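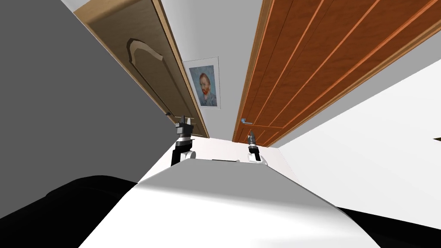 Gray paint and reddish wood have been fighting in my front room ever since we moved in, and I would love some opinions from people with better eyes than mine. The wood came with the house - built-in bookcases, window trim, a long bench under the window - all of it that deep reddish brown my grandmother would have called "good furniture color." The people before us painted everything else gray. I don't hate gray! A plain gray wall like the one over on the left can be very restful, and I lived with one happily in my last apartment, but there I had white furniture and not a stick of wood in the place. With the red-brown next to it, the gray goes a little purple in the evening and the wood looks almost angry. My husband says paint the wood white and be done with it. I say that wood has been there longer than either of us has been alive and deserves better. So, do I change the walls, change the wood, or learn to live with it? The room is 18 feet long and faces north, if that helps anybody.

Thank you for reading all this,
plumjam_lottie

marrowbone_ed wrote:
Welcome, Lottie, and please don't let him near it with white paint until you've tried a few other things. I painted the oak in our hallway one spring when I was feeling bold and I have been sorry every single day since. It chips at the corners, it shows every fingerprint, and getting it back off the moldings is a job I keep promising to start. Walls are cheap to change and wood isn't. Try a warm cream first, or a soft mushroom color, and hang a big sample board next to the bookcase so you can see it morning and night.

Duskwren wrote:
I'm going to disagree with Ed, kindly, as usual. Cream next to red wood in a north room can turn the color of old teeth. I've seen it happen in my own dining room and I had two coats on before I admitted it. What you want is green. Go quiet and grayish with it, something like the underside of a sage leaf. Green sits across from red on the color wheel and it makes the wood look rich and settled. We used one from Canda and the whole quart of trial paint was gone before I'd finished, because I kept going "just a bit farther" around the corner.

marrowbone_ed wrote:
Well, green would make the wood look redder, wouldn't it? That's how opposites work. If the trouble is that the wood already looks angry, I can't see how shouting back at it helps. But I've never been in Duskwren's dining room, so I'll hush.

Duskwren wrote:
You've been invited twice, Ed.

Kosmas Petridis wrote:
Hello all. I refinished trim and cabinets for 29 years before my knees retired me, so take this for what it's worth. I think you're both skipping the first question, which is whether that color is in the wood or sitting on top of it. A lot of old built-ins have a tinted finish that has gone orange with the years. You may have a perfectly calm brown under there. Lottie, do this before you buy any paint at all:

1. Wash a small hidden patch with a rag barely damp with mild soap and water, then wipe it down with a clean one. Inside a bookcase near the floor is good. You would be amazed how much "color" is kitchen grease and fireplace smoke.

2. Rub the same patch with a little mineral spirits, window open, and look at it in daylight. It will darken for a minute and show you near enough what a fresh clear coat would look like. If you're happy with that, stop there and save your money.

3. Compare the faces with the edges. They can be a surprisingly long way apart. In the picture below, the broad face is a rich reddish brown with the grain running mostly sideways in soft waves, and then the strip along the top is far more orange. Against that light gray, it's the orange strip that jumps out at me and the face gets along fine. I also rather like the square of slate blue on it, and I'd try a cushion in that color on your bench before I tried anything braver.
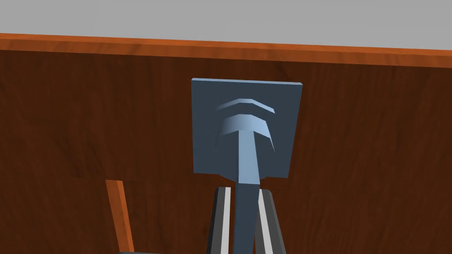

4. If it's only the edges that bother you, tone the edges. A thin brown glaze over a clean, lightly scuffed surface will knock the orange back without touching the rest. Practice on a scrap or the back of a shelf first. I used Hurnon glaze for most of my working life and never got on with the Uler one, though I know men who swear by it.

5. Only after all that, go and look at paint chips.

plumjam_lottie wrote:
Kosmas, this is wonderful, thank you so much. I went and looked with a flashlight like a burglar and you're right, the front lips of my shelves are much more orange than the sides! I had been blaming the whole bookcase. I'm going to do the soap test this weekend. And I do have a blue quilt upstairs that isn't doing anything useful, so the bench may get a trial run tonight.

tinfoil_hen wrote:
Can I be the grump? I think the glaze idea is a lot of fuss. Glaze on an edge that people touch all day is going to wear right through where the hands go, and then you've got patches. Change your light bulbs! I had the very same purple walls and swapped the bulbs for warmer ones, and it fixed most of it for the price of a sandwich. Nobody ever thinks of the bulbs. My sister-in-law repainted a bedroom twice before I made her try it.

Kosmas Petridis wrote:
That's a fair point about wear, and I should have said to put a clear coat over the glaze once it has had its full drying time on the can. Skip that and yes, you'll get patches, and I'll have earned the scolding. Bulbs are a good cheap try too. I'd still want to see the wood clean first.

marrowbone_ed wrote:
Bulbs, yes. I take back nothing about the cream, though.

plumjam_lottie wrote:
Update, 6/24/22, for anyone who was wondering. The soap and water took off a frankly embarrassing amount of brown, and the bookcase is a good deal softer than I thought. New bulbs are in (thank you, Hen). The purple is mostly gone, though it still creeps back a bit on rainy afternoons. The blue quilt is on the bench and the dog has claimed it, so that's staying no matter what anyone thinks. My husband has agreed to leave the white paint alone until next April, and I've ordered a small can of glaze from Karagiannis for the shelf lips. I did paint one board cream and one board green to be fair to everybody. So far I like the green in the morning and the cream after supper, which is no help at all.

Duskwren wrote:
Put the green one where you drink your coffee and leave it there a week.

This site uses cookies to remember your login and forum settings. By continuing to browse you accept our use of cookies. Accept | Manage preferences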